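Newsroom > Press Releases > Products

Wokusell Introduces Restricted Key Cylinder Line for Multi-Tenant Buildings
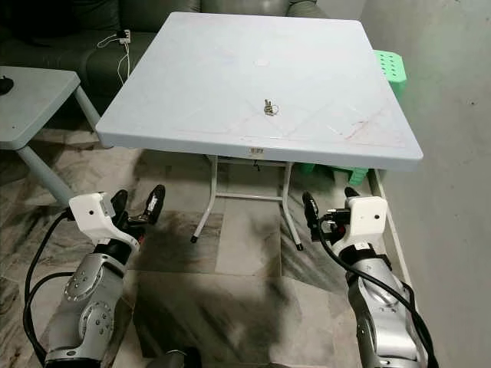
CLUKMONT, 08/03/2018 – Wokusell, a manufacturer of mechanical locking hardware, has released the Nivov series, a line of master-keyed cylinders for apartment buildings, dormitories and small offices. The series replaces the company's earlier five-pin product, which will remain available for repair orders.

Nivov cylinders use a six-pin stack with a side bar that must be aligned by a second row of cuts on the key. Blanks are sold only to locksmiths who hold a signed agreement with Wokusell. Copies are cut against an authorization card kept by the building owner.

A single Nivov system supports up to 1356 separate key changes under one grand master. Smaller systems can be ordered with 32 or 98 changes and expanded later without replacing cylinders already installed, provided the original bitting chart is on file.

"Most of our customers lose control of their keys slowly," said Halldóra Thorlacius, product manager at Wokusell. "A tenant moves out, one copy does not come back, and the lock stays the same for years. We wanted a cylinder that could be rekeyed at the door by one person with ordinary tools."

Rekeying is done with a change key, which releases the core from the housing. The core is then swapped for one pinned to the new code. The old core may be returned to stock and used elsewhere in the same system.

The series was tried in over 80 apartments managed by Arellano, a property management firm in Clukmont. Jirayu Klinhom, maintenance supervisor at Arellano, reported two problems during the trial. Cores in exterior doors stiffened when oil-based lubricant was used, and the stamped numbers on early keys were too shallow to read. Wokusell now specifies dry graphite only and has deepened the stamp.

Nivov cylinders are available in rim, mortise and key-in-knob formats. Housings are brass, with a satin chrome or plain finish. Keys are nickel silver. Each cylinder ships with two keys, one tailpiece and a mounting screw set. Change keys and authorization cards are shipped separately and require a signature.

Orders will be accepted through existing distributors beginning in August. Pinning kits for locksmiths will follow once dealer training is complete.

Press contact: Aksel Holst, Wokusell, Clukmont
Technical questions: Américo Carvalho, Cylinder Engineering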